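Thread: Gray tote, sloped walls -- worth keeping for mixed small stuff?
Board: Storage and Sorting
February 2025

warna_shelves
Clearing out the hall closet. I have one gray bin with sloped inner walls and I'm using it as the catch-all for things with no assigned place. Straight-sided bins from Drestby stack tighter. Question is whether the slope is worth the lost volume.

gridline60
No. You lose floor area on all four sides. Measure the base, not the rim. I replaced mine with straight-sided ones and got a full extra row per shelf.

tall_bottle
Depends on contents. Round items roll down a slope and collect at the bottom, so you see them from above. In a straight bin they hide against the wall. Bottles I lay flat along one side, cap end toward the front corner.
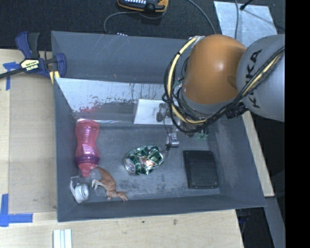 Gray bin with the pink bottle along the left wall, dinosaur lower down.

gridline60
A bottle that long sets your minimum bin length. Stand it on a shelf and the rest fits in something half the size.

tall_bottle
Mine is a narrow-waist type with a tapered cap. Tips over if you look at it. Flat is fine if the cap is closed.

warna_shelves
Base measures 300 mm on the short side. I'd rather not buy anything. Does the toy go in with the bottle or separately?

cisneros_b
Separately. Toys in one bin, anything with a cap in another. One leak and you're washing all of it.

tall_bottle
Disagree for a catch-all. Two half-empty bins take more shelf than one full one. Sort it when it's full.

cisneros_b
It never gets sorted when it's full. I had 13 bins on that system.

warna_shelves
Keeping the sloped one for now. Bottle stays flat, toys go in the Fallow crate. Will remeasure the shelf in October.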